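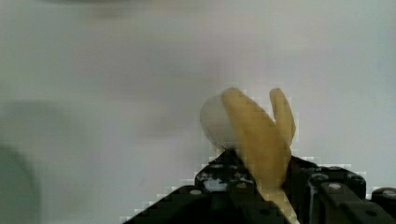
Food scrap collection at the Donby and Esholm sites went weekly at the start of this period, and both routes are now running on the schedule set out in our application. Pickup is every Tuesday before 7 a.m. Most of what comes in is fruit and vegetable waste from home kitchens, and the sorting guide we mailed to households starts with the easiest case: a banana, pale fruit and yellow peel, all of which goes in the bin. The guide then covers bread, coffee grounds and eggshells. Meat and dairy are still excluded.

We have 60 households signed up at Donby and 27 at Esholm. The Esholm figure is below target. The main complaint there is the walk to the drop-off point, and we have asked the housing office for a second location near the north entrance.

Contamination was a problem in the first month. Plastic bags made up most of it, followed by produce stickers and cutlery. We put new signs on the bin lids and stopped accepting bags marked "biodegradable," which the Strickland composting yard can't process.
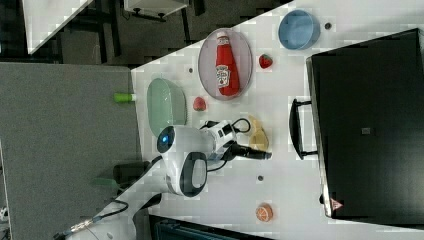
Strickland has turned back one load since then, compared with four before the change. The yard has also agreed to hold its gate fee for another 12 months.

Spending to date is in line with the budget except for bin liners, which ran over by about $2000. We covered this from the printing line, where costs came in low. 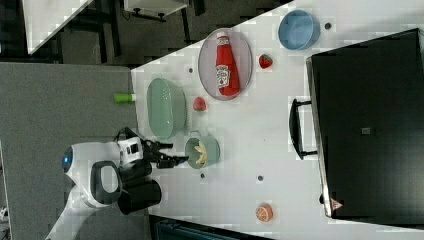
Will the Istlow site open on time?

It will open in October, one month later than planned. The concrete pad failed its first drainage check and has to be repoured. The contractor is paying for the work, and sign-up at Istlow will go ahead in the meantime.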